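4.3 Grasp verification for layered and folding objects

The planner described in Section 3 treats every object as a single rigid body once the fingers have closed. For boxes, bottles and hard cases this works well enough. It works poorly for objects made of several thin parts joined along one edge, such as notebooks, folded cloth pouches and card wallets. The fingers may hold one layer while the others swing away, and the shape the planner uses for collision checks is then wrong before the arm has moved.

We added a verification step between lift and transfer. After the fingers close, the arm raises the object a short distance and holds still. The wrist camera takes one image, and a segmentation network (Brolard, trained as described in Section 3.2) labels each pixel as finger, held object or background. The held-object mask is compared with the outline predicted from the pre-grasp model. If the mask extends past the predicted outline by more than a set margin, the planner drops the stored model and builds a new one from the mask, padded on all sides. The padded model is coarse, but it is safe to carry between bins.

The step has a cost. Capture, segmentation and comparison together add 629 ms to each cycle, of which 200 ms is a fixed wait for the object to stop swinging. We tried removing the wait. Masks of hanging parts became blurred at their lower edges, and the margin test fired on objects that were held correctly, so the wait was put back.

Training data for the network came from 2685 wrist images collected on the Fletar cell and labeled by hand. Parts of the object hidden behind a finger were left unlabeled. Renato Malabanan labeled the first set and Milagros Tagle checked it, and disagreements were settled by looking at the image together. Most disagreements concerned thin translucent parts, where the edge of the object and the edge of a reflection are hard to tell apart.

Figure 6 gives a typical case. The card holder is gripped at its spine edge and hangs upside down, with the cover flap extending to one side and the stack of pale blue sleeves hanging beneath the spine. A closed-wallet model covers neither the flap nor the sleeve that angles out under it.
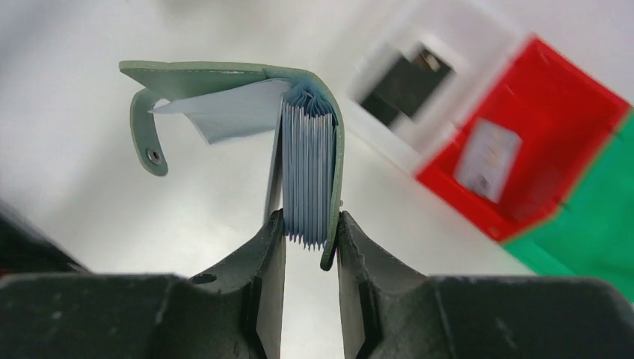

Figure 6. Wrist camera view of a card holder held between the fingers, with bins out of focus behind it.

Why not use the force sensor to detect a partial grasp? The sensor reports how hard the fingers press and how much the object weighs, and both readings can be the same whether a flap is closed or hanging open.

We tested the step on 115 objects that were kept out of training. The remaining errors fall into two groups. In the first, a loose part hangs directly behind a finger and never enters the mask. In the second, the background is close in brightness to the part, and the network assigns the part to the background. A second image taken after a small wrist rotation should help with the first group. We have not tested this.

Related items
Bañez: a scheduler for shared pick cells
Baltutell calibration notes, November
Padding rules for coarse collision models

Contact the authors | Copyright and reuse | Back to top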